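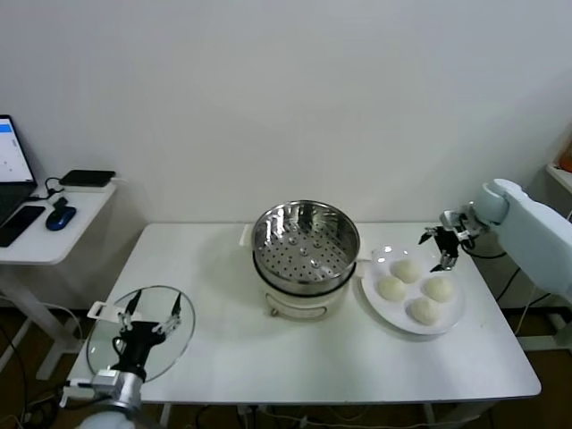 Electric steamer pot and a plate of four steamed buns.

Call for Participants: Home Panel on Chilled and Reheated Dough Products
Reference 1539

Hedamell is recruiting adults for a home-use panel on the storage and reheating of filled and unfilled wheat buns. Fieldwork is carried out in Clositz and Arriaga. Participants store the supplied products in their own refrigerator, reheat them by steam or microwave as instructed, and record texture, surface moisture and flavor on a paper form.

Requirements
Age 18 or over
No allergy or intolerance to wheat, soy, milk or sesame
Household refrigerator with a working thermometer (supplied on request)
Not employed in food manufacturing or market research
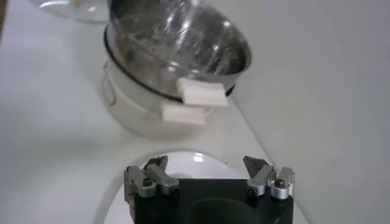

The panel runs for 3 weeks in October. Each evaluation takes 30 minutes, and forms are returned by mail in the prepaid envelope. Late forms are excluded from the analysis and are not paid. Payment is made by bank transfer after the final form is received.

Samples are delivered by Wilano in insulated boxes. An adult must sign for each delivery.

To apply, complete the screening form on the Hedamell panel page and quote the reference number.

Posted 27 February 2019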